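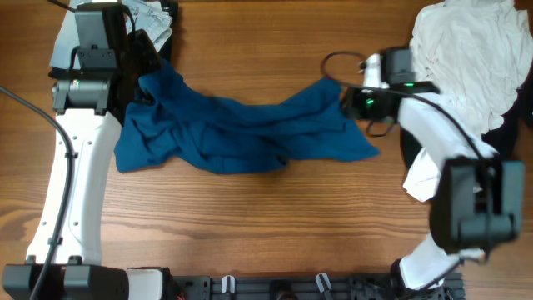
Figure 1. Two arms holding a blue cloth stretched over a wooden tabletop.

Neighbour response to audible burglar alarms in Zadgate
Kiều Hồ
Project report, Crime and Community Safety module

Summary
The project looked at what happens in the first minutes after an audible burglar alarm sounds in a residential street, before any police attendance. The log of the Zadgate alarm scheme was used, together with interviews. Most activations drew no recorded action from anyone living nearby. Where a neighbour did act, the usual step was to telephone the keyholder. Going to the property in person was rare, and in most of those cases the neighbour was also the keyholder.

Background
Much of the reading for this module deals with residents who confront an offender, and with the law on reasonable force. Such cases are serious but uncommon. A sounding alarm is an ordinary event, and the choice a neighbour makes — ignore it, ring someone, look out of a window, go round — is made with very little information. The person deciding does not usually know if there is an intruder, a faulty sensor or a cat in the hall.

The scheme covers the older streets of Zadgate and the Culutitz estate. Houses in the scheme have either an Evier bell-only unit or a unit monitored by Võ. Bell-only units make a noise and do nothing else. Monitored units also send a signal to a control room, which rings the keyholders in order.

Data
The scheme log holds 1,754 activations. Each entry gives the time of day, the type of unit, the street, how the alarm was silenced and a free-text note. The notes vary a good deal in quality. Several say only "reset" or "OK now". Entries with no note were kept and coded as "no action recorded", which is a weaker statement than "no action taken" and should be read that way.

Interviews were held with 15 residents, six of them on the Culutitz estate. All had lived within earshot of at least one logged activation. Names and house numbers were removed before coding.

Coding
Notes were sorted by the most active step taken by a neighbour: none recorded, call to keyholder, call to police, observation from own property, visit to the property. Where a note mentioned more than one step, the later category in that list was used. A sample was coded again after a gap and the two sets were compared. Disagreement was mostly between "none recorded" and "observation", as phrases such as "next door aware" could be placed in either.

Findings
Calls to the keyholder were more common for bell-only units than for monitored ones. Interviewees on monitored streets tended to assume the control room was dealing with it. One said she would not ring the owner because "they'll have had the call already". She did not know that her neighbour's unit was bell-only.

Night activations were reported differently from daytime ones. Residents said they took a night alarm more seriously but were less willing to go outside. The log fits this: visits cluster in the early evening, when people are arriving home.

Repeated false alarms mattered more than any other factor raised in interview. Two residents could name the house in their street that "always goes off", and both said they no longer looked.

None of the interviewees had attempted to stop or detain anyone. Most were unsure what the law would allow if they did. The scheme leaflet does not cover the point.

Limitations
The log is kept by the scheme and leaves out houses that have not joined. Interviewees volunteered, so they are likely to be more interested in the subject than their neighbours. No attempt was made to match entries to recorded crime, and the report cannot say which activations were genuine.

Recommendations
The leaflet should state which type of unit is fitted and what each type does. It should ask neighbours to ring the police if they see or hear signs of entry, and to stay on their own property while they do so. Any house with repeated false activations should be offered a sensor check before November, when the evenings are dark and the log gets busier.

The coding sheet and interview questions are in the appendix.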